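Dudum, the laundry gripper build

Photos and notes, Wednesday, August 15, 2018

Hello again! For anyone new to the page, Dudum is my ongoing attempt to build a gripper you hold in your hand and work like a pair of tongs. It has a camera on it, so whatever the fingers see gets recorded, and eventually (fingers crossed) an arm will learn to sort clothes by copying me. It lives in our shared workshop on Kanagaratnam Lane, mostly on the white table at the end, and I've now put so many evenings into it that my own washing at home is a disgrace.

I started with blocks and cups, like everybody does, and got cocky. Blocks are easy. They stay the shape you left them in. Cloth doesn't, and the first time I tried to pinch up a tea towel the fingers slid clean off it and bumped together with a sad little clack. So this winter has been all about cloth, and the basket, and getting one to go in the other without my spare hand sneaking in to help.

The job sounds like nothing. Pick up the garment, lift it over the rim, let go. But the rim is where it all goes wrong! A sleeve catches, or the fabric drapes over the outside and you end up dragging the whole basket along the table. With one gripper I was getting there on maybe half my good days. With two, one holding a bunch of cloth and the other keeping the far end out of trouble, it's a different game, though you do feel like you're eating noodles with barbecue tools. 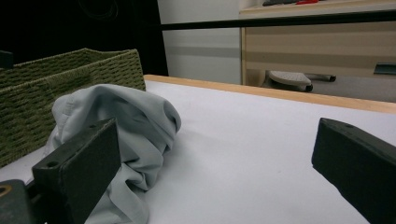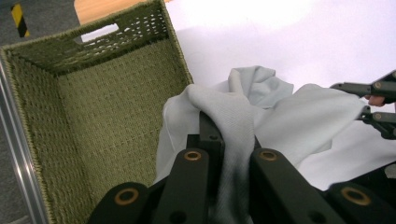
Cloth and the green woven basket, both times.

The linkage is the bit I'm proudest of. The first version had plain holes drilled straight through the bars, and after a few hundred squeezes they'd worn oval and the tips wandered all over the place. Now there are brass bushings pressed in at the pivots and it closes square every time. I got them from Prevano, a little bearing shop a short drive from my place, and they came to $129 for the lot with enough left over for the next pair. That felt steep at the counter. It doesn't feel steep any more.

Pressing them in was a whole Saturday. I tried the vice first and cracked a bar, then tried the drill press with the power off and a bit of scrap as a pad, and that worked beautifully — slow, straight, no swearing. If you're copying this build, put a tiny chamfer on the hole before you start. I skipped it on the first few and you can feel the difference.

Recording is going well too. I'm up to 896 clips since I started saving them properly, and the goal is another 200 before I let myself touch the training side. Some are rubbish (I've sneezed in at least one) and I'm keeping a list of the ones to throw out. Each clip starts with the cloth dropped in a new heap, so I spend a silly amount of time scrunching things up and tossing them down as if I don't care how they land.

A few people have emailed asking about the tips. They're printed, and I've gone through more of them than I'd like to admit. The current ones have had a light going over with 600 grit, just enough to take the shine off, and they hold thin fabric much better than the glossy ones did. I did try rubber pads for a while. They gripped so well that the cloth wouldn't let go, and I'd be standing there shaking the thing over the basket like a wet umbrella.

Still on the list: a softer spring, a handle that doesn't make my thumb go numb, and a proper write-up of the Merkeck board, which runs the logging and has a habit of forgetting what time it is. I'll post the drawings for the bars once I've fixed a hole that's a hair too close to the edge. Hopefully that's up in September, along with some goes at towels and maybe a fitted sheet if I'm feeling brave.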